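Notes on the Seyoum Community Hall Acoustic Works

2019-09-20

Readers of this blog will be aware that the main hall at Seyoum has been closed to choirs and public meetings for much of the winter. The acoustic works are now complete and bookings have resumed. I set down my observations as a long-standing user of the building, and the views expressed are mine alone.

The difficulty with the old hall was reverberation. Speech from the stage was intelligible to the first few rows and became progressively less so towards the kitchen servery. A hearing loop was fitted some years ago, but it amplified the echo along with the speaker. Hirers had learned to manage by closing the curtains on the western side, a measure of limited value in the warmer months.

The design was prepared by Driltano, whose acoustic consultant, Dineo Modise, attended 2 evening rehearsals before making any recommendation. Her report proposed 23 absorbent panels, supplied by Pinico in an oatmeal colour, to be fixed to the rear wall and the upper portions of the side walls. The ceiling was left untouched. I had expected otherwise, given the height of the room, but the report was persuasive on the matter of cost.

The alternative tender, from Fadum, included a suspended ceiling and would have concealed the original timber trusses. It was declined in September of last year.

Choral singers may find the hall drier than they remember. The altos have remarked upon it. Unaccompanied works in particular now expose a ragged entry that the old room would have forgiven, and our conductor has extended the warm-up by 12 minutes accordingly. Spoken events have gained a good deal, and the recent planning forum was audible from the back row without a microphone.

Hirers are reminded that nothing is to be pinned, taped or hung on the panels. The damage bond is $740 – payable on booking – and covers the kitchen as well as the hall.

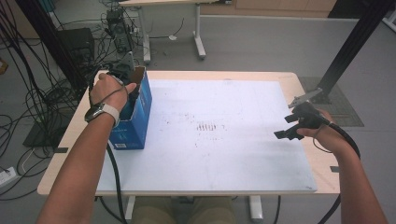
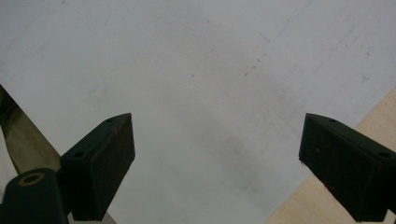
The white board, with smudges and small specks on its surface (first photograph).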